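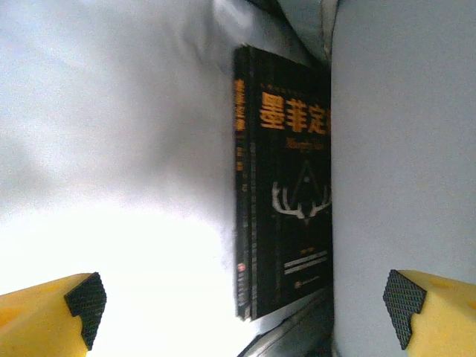

Storage of Paperback Books in Soft-Sided Compartments
Project report, second-year materials and storage course
Obsa Abdella and Shayne Brunton

1. Background

Paperback books are often carried or stored in bags, fabric bins and padded organizers that were not designed for them. The usual damage is a bent corner, a curled cover or a crease along the spine. Our project looked at how the width of a fabric compartment affects the condition of a paperback stored upright.

The question came from the book exchange at Ormsby Hall, where donated books are kept in fabric organizers between collection and shelving. The exchange handled 1,517 books in the last school year. Its log lists 91 of them as withdrawn for cover or spine damage. The log does not say when the damage took place, so we did not treat this figure as a measure of storage damage alone.

2. Materials

Two organizers were used. The first, which we call Orkeo after the label on its packaging, has padded dividers that can be moved. The second, Bernard, has thin fabric dividers sewn in place. Both stand on a rigid base.

The test books were paperbacks of up to 400 pages, borrowed from the exchange. Chinese and English titles were both included. Hardcovers, magazines and spiral-bound books were left out. Books with existing creases longer than the width of a thumb were also rejected.

3. Method

Each book was placed upright with the spine vertical and the lower edge on the base. Three compartment settings were used:

Tight - the divider touches the cover along its full height.
Close - a finger fits between divider and cover.
Loose - a hand fits between divider and cover.

Books stayed in place for nine days. The organizers were lifted and set down twice a day, at 8:30 a.m. and 4 p.m., to copy normal handling. At the end we checked each book for corner bends, cover curl and lean. Lean was read with a plastic protractor taped to the base. Shayne Brunton did all the readings, so that the same eye was used throughout.

Bernard could not be set to Tight for the thinner books. Those combinations are missing from the results.

4. Results

A total of 888 readings were recorded, counting each corner, cover and lean check separately. Loose compartments gave the most lean and the most cover curl. Close compartments gave little lean in Orkeo and moderate lean in Bernard, where the thin divider bowed outward under the weight of the book.

Tight compartments kept books vertical but produced corner bends at the top edge. Most of these appeared on insertion, when the cover caught on loose fabric at the opening. Holding the fabric back with one hand removed the problem in the repeat trial.

5. Discussion

The padded divider performed better than the sewn one at every setting we could compare. We can't separate the effect of padding from the effect of height, as the Orkeo dividers are also taller. Mostov's course notes suggest a stiff card insert for thin dividers. We cut one for Bernard in the last week, but there was no time for a full run.

Glossy and matte covers were mixed in the sample and should have been recorded separately.

6. Recommendations for the exchange

Use the Close setting for books that are taken out often, and Tight for books waiting more than a week. Insert books spine first. Fold loose fabric outward before loading a compartment.

The organizers and remaining test books were returned to Ormsby Hall in August. The data sheets are in the course folder under Abdella.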